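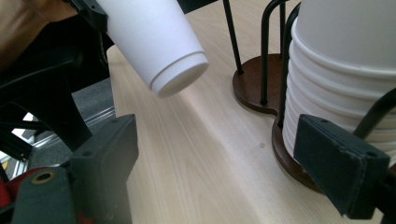
The Paper Cup Problem in Branmont

On a weekday morning in Branmont, the line at the coffee window beside the bus station starts before seven. Most people in it will carry their drink onto the bus and drop the cup in a bin at the other end, in Zemdale, 40 minutes later. The coffee is gone by then. The cup has years left in it, in one form or another, and where it spends them depends on which side of the county line it was thrown away.

Branmont sends its paper cups to landfill. Zemdale, which shares the same bus route and many of the same residents, has collected them separately since August. The two towns buy cups from the same wholesalers. They have the same trash hauler for most of the week. They disagree about what a used cup is.

A paper cup is mostly paper. The trouble is the part that isn't. To hold a hot liquid, the inside has to be lined, and in nearly all cups sold in this country the lining is a thin film of polyethylene. The film is bonded to the board before the cup is formed, and heat is used to seal the side seam and the base. It works very well. A cup of coffee can sit on a desk all afternoon and the bottom will stay sound.

It also means the cup won't break apart in an ordinary paper mill the way a cereal box does. A mill that takes in mixed paper stirs it with water in a big tank called a pulper. Newspaper turns to slush in minutes. Lined board takes longer, and if the batch is drained on the usual schedule, pieces of cup come out still joined to their lining and are screened off as waste. Mills that run longer cycles can recover the fiber, and it is good fiber, long and bright. Many mills simply don't want the slower batches.

That is the position of the Ogura mill, the closest one to Branmont and the buyer for most of the town's cardboard. Ogura's list of accepted materials runs to two pages. Cups are on the second page, under "not accepted," between carbon paper and diapers. The list hasn't changed in a long time, and Branmont's public works office has stopped asking.

Zemdale took a different route. Its cups go past Ogura to a mill 230 miles north that has pulpers set up for milk cartons. Cups and cartons are close cousins, and the mill will take them together as long as the bales are clean. A clean bale is the hard part. Liquid adds weight and grows mold, lids are a different plastic and have to come off, and a banana peel in the wrong place can spoil a good deal of paper around it.

The town's answer was a bin with three openings. The first is a drain for leftover drinks. The second takes lids and sleeves. The third is a tube the width of a cup, so that cups drop in and stack inside one another. A loose pile of cups is mostly air, and trucks that carry air are expensive. Stacked, 100 cups take up less room than a bag of groceries.

The bins come from Jallar, a maker of street furniture that had previously sold the town its benches. Each one costs $3,490 installed, including the concrete pad. Zemdale bought its first set with money left over from a sidewalk project and put them at the bus station, outside the library and along the two blocks of Main Street where most of the coffee is sold.

Results have been mixed. The library bin is nearly always sorted correctly. The one at the bus station is not. People get off the bus with their hands full, the next bus is idling, and the cup goes into whichever hole is nearest, often with the lid on and an inch of latte inside. Crews have found sandwiches in the drain. In the fall the town moved the station bin a few yards back from the curb, against the wall, and sorting improved a little. The public works crew thinks people who have walked out of the crowd to reach it are already willing to spend the extra few seconds.

Branmont has watched all this with some doubt. Its own office worked out what a similar program would cost and set it beside the landfill fee. Paper cups weigh very little, and landfill is charged by the ton, so burying them is cheap. On the town's figures, the cups are a small slice of downtown trash by weight. By volume they are a bigger one, and anyone who has seen a full street bin late in the afternoon knows it. Overflow is a large share of the complaints the office gets in summer.

Some Branmont shops have tried to get around the question by changing the cup. One bakery switched to a compostable cup lined with a plant-based plastic. The cups cost more, and they needed an industrial composting site to break down in a reasonable time. The nearest site is 200 miles away and doesn't take them. The bakery used up its stock and went back to the standard cup.

Others have tried reuse. A diner near the courthouse offers a discount to anyone who brings a mug, and a handful of regulars do. A second shop ran a deposit cup for several months – a dollar down, a dollar back when you returned it – and found that the cups left for Zemdale on the bus and stayed there. The people who took them weren't trying to steal anything. They had no reason to carry an empty cup home at the end of the day to get a dollar back.

Newer linings may settle some of this. Several board makers now sell cups with a water-based coating that is sprayed on in a very thin layer and breaks up in an ordinary pulper. The coated cups seal at a narrower range of temperatures, so cup factories have to adjust their machines, and the early ones had a reputation for soft seams. Prices have been coming down. If they reach the level of a standard cup, a mill like Ogura could in theory take them along with everything else.

In practice the mill would have to know which cups were which. The two kinds look the same from the outside. A sorter on a moving belt has less than a second to decide, and a small mark printed on the base is no help when the cup is crushed. Mills tend to refuse a whole category until nearly all of it is safe to accept, and that could take a long time when every gas station and church hall buys its own supply.

For now the two towns carry on as they were. Zemdale plans to add bins at the high school and the ball fields, where the drinks are colder and the lids come with straws. Branmont will look at its street bins again when the hauling contract comes up for renewal. The office has asked for prices on larger ones.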